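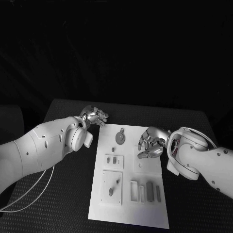

腕が動いている時間よりも止まっている時間の説明を手厚くしてほしい、来場者が不安になるのは停止の理由が分からないときである、という意見が、前回の公開日の終了後にHenriquesから寄せられました。本章の手順はこの意見を受けて改訂したものです。旧版の第4章は使用しないでください。

第4章 公開日における実演の準備と進行

適用範囲
本章は、Inmont実演室で行う双腕ロボット「Stander」の組立実演について、準備、進行および終了時の取扱いを定めるものです。通常の試験運転については第2章を参照してください。操作卓の画面名称は、制御ソフトウェアWorusの表示に従って記載しています。
改訂日：2023年5月17日

4.1 実演卓の準備

1. 非常停止ボタンを押した状態で、主電源を投入します。
2. 卓上のマットに浮きやずれがないことを確認します。突起のある面を上に向けて敷いてください。
3. 部品を並べる白いボードをマットの中央に置きます。卓の縁に寄せて置かないでください。
4. ボード上に部品を配置します。奥側に灰色の円盤、その手前に円柱のペグを置きます。細長い枠と、対になる細長い部品は、ボードの右手前に縦向きに並べます。
5. ボードの手前側は空けておきます。取扱説明用の紙や予備の部品を置かないでください。
6. 腕から出ているケーブルを指でたどり、ボードや部品に掛かっていないことを確認します。
7. 背後の暗幕を閉じ、室内照明を「実演」に切り替えます。

注記：部品の配置は、実演の回ごとに多少変えても差し支えありません。配置を変えた場合は、Worusの「配置読込」を必ず再実行してください。前の回の配置情報が残っていると、起動時に警告は出ますが、運転そのものは開始できてしまいます。

注意：主電源の投入後は、非常停止ボタンが押されている場合であっても、手首の関節部に指を入れないでください。ケーブルの取り回しを直す必要があるときは、主電源を切ってから行います。

4.2 来場者の誘導

1. 来場者を床の白線の外側に案内します。白線は卓の縁から2メートルの位置にあります。
2. 一回の見学時間は、質疑を含めて30分とします。
3. 説明担当者は卓の左側に、操作担当者は操作卓の前に立ちます。実演中に役割を交代しないでください。
4. 開始前に、次の事項を口頭で伝えます。
　・腕が予告なく停止する場合があること
　・停止中も白線の内側に入らないこと
　・撮影は可能であるが、発光装置は使用できないこと
5. 車椅子を利用する来場者、または低年齢の来場者がいる場合は、操作担当者の反対側に観覧場所を確保します。

注記：発光装置の使用を禁じているのは、頭部カメラによる部品位置の読取りに影響するためです。使用があった場合は運転を中断し、「配置読込」からやり直してください。

4.3 実演の進行

1. 非常停止ボタンを解除し、Worusの画面で「待機」の表示を確認します。
2. 操作担当者は「開始します」と発声し、説明担当者の返答を待ってから「待機解除」を押します。返答がないまま操作を進めてはなりません。
3. 両腕をボードの上方に寄せます。速度設定は40パーセントを上限とします。
4. 両手の指先がボードの上にある状態で、一度停止させます。説明担当者はこの間に、各部品の名称と、これから行う作業の概要を説明します。
5. 説明が終わったら、片手作業に移行します。左手を、溝のある小さな白いプレートの上まで移動させます。右手は何も持たせず、ボードの奥の縁の上方で保持します。
6. 左手の指先が小さなペグに近づいたところで、操作担当者は再び一時停止を入れ、指の関節の動きについて説明担当者が補足します。来場者の人数が多い場合は、ここで前列と後列を入れ替えます。 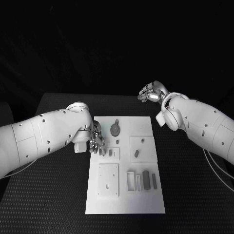

7. 一時停止を解除し、把持動作に進みます。把持に失敗したときは、再試行を一回に限り行います。再試行でも把持できない場合は「退避」を選択し、その旨を来場者に伝えたうえで次の部品に移ってください。
8. 作業が終了したら、両腕を退避位置に戻し、「待機」の表示を確認してから質疑に入ります。

注意：部品がボードの外に落ちた場合、運転中に手で拾ってはなりません。非常停止ボタンを押し、両腕の停止を目視で確認したのち、操作担当者が回収します。説明担当者は回収作業に加わらず、来場者の方を向いて状況を説明してください。

4.4 停止時の説明

腕が停止した場合、説明担当者は速やかに停止の種別を伝えます。文言は次のとおりとし、言い換えは最小限にとどめてください。

一時停止：「説明のため、操作担当者が動作を止めています。」
計算待ち：「次の動作の経路を計算しています。」
保護停止：「腕にかかる力が設定値を超えたため、自動で停止しました。」
非常停止：「安全のため、すべての動作を止めました。再開までお待ちください。」

種別は操作卓の表示灯で判別できます。判別がつかないときは「確認しています」と伝え、推測で説明しないでください。保護停止が同じ回のうちに繰り返された場合は、その回の実演を打ち切り、残り時間を質疑に充てます。

4.5 終了時の取扱い

1. 両腕が退避位置にあることを確認し、非常停止ボタンを押します。
2. 来場者全員の退室後に、主電源を切ります。
3. ボード上の部品を回収し、部品表と照合します。細いピン類はマットの突起の間に残りやすいため、マットを持ち上げて確認します。
4. Worusの運転記録を保存し、停止の種別と発生時刻を実演日誌に転記します。
5. 来場者から受けた質問のうち、その場で回答できなかったものを日誌の所定欄に記入します。

注記：次回の公開は9月を予定しています。手順の変更を希望する場合は、実演日誌の写しを添えてInmont実演室の窓口へ提出してください。部品の形状または寸法に関する変更は、第6章の申請様式によるものとします。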